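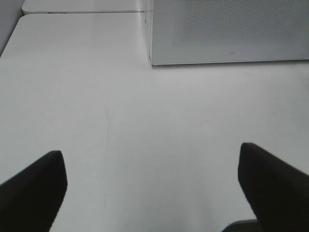
Posted by the Zervas kitchen desk, 29/05/2018
Filed under: Small appliances, Benchtops

Looking after a plain white microwave (and the white bench it lives on)

We get more letters about white kitchens than any other kind, and most of them come down to the same worry, that everything shows. Well, yes, it does! A pale benchtop will show you every little scuff and smudge, and after a few years of living with one I have grown rather fond of that, as it means I wipe it down far more often than I ever did the speckled brown one we had at the old place.

For the bench itself, start with a soft cloth wrung out in warm water with a drop of dishwashing liquid. Go over the whole surface once, then again with a clean damp cloth, then dry it with a tea towel. If a thin grey streak stays behind, it may well be a rub mark from something being dragged across. A dab of bicarb mixed to a paste, left for a few minutes and worked gently with your fingertips, lifts a good many of those. Please don't reach for the green scourer, however tempting. I did once, on a bench in a rental, and I could find that dull patch in every kind of light until the day we moved out.

Now to the microwave. Ours is the simple sort with a door on the left and two dials on the right, and I wouldn't swap it for anything with a touch panel. My mother-in-law can work it without her glasses, the children worked it out in a minute, and there is no clock to reset after a blackout. The one trouble with dials is that greasy fingers go straight to them, usually in the middle of cooking, and the grime settles in around the base where a cloth won't reach.

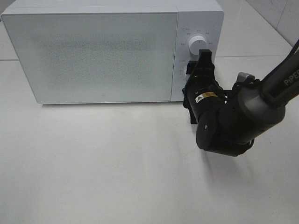
The top dial on most of these sets the power and the bottom one is the timer, and it's the timer that gets the most handling, so give that one the most attention. Switch off at the wall first. Then take a cotton bud, dampen it (damp, mind you, not dripping) and run it slowly around the edge of each dial. An old soft toothbrush is good on the grip. Go lightly over the printed numbers, and keep spray cleaners off the panel altogether. Spray the cloth if you must use one. I've tried Clolex and I've tried Prurkex, and for this job I couldn't tell either of them from ordinary dishwashing liquid.

Inside, the old lemon trick is still the one I come back to. Put 400 ml of water in a big microwave-safe bowl with half a lemon, squeezed and dropped in, and a wooden skewer standing in it so the water doesn't boil up suddenly. Run it until the window steams over, leave the door shut for 12 minutes, then lift the bowl out carefully with oven mitts and wipe everything down. The turntable can go in the sink once it's cool.

While you're at it, pull the whole oven forward and clean behind it. You will find crumbs, and quite possibly a bread tag or a birthday candle. Check your manual for how much breathing space it needs before you push it back, and keep cookbooks off the top if the vents are up there.

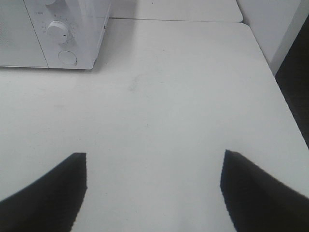 Getting stale smells out

Fish and burnt popcorn are the worst offenders. Leave a saucer of bicarb inside overnight with the door closed, and stick a note on the front so whoever is up first doesn't cook it along with the porridge. If the smell hangs on, wipe the ceiling of the oven as well as the walls, then leave the door ajar for the afternoon.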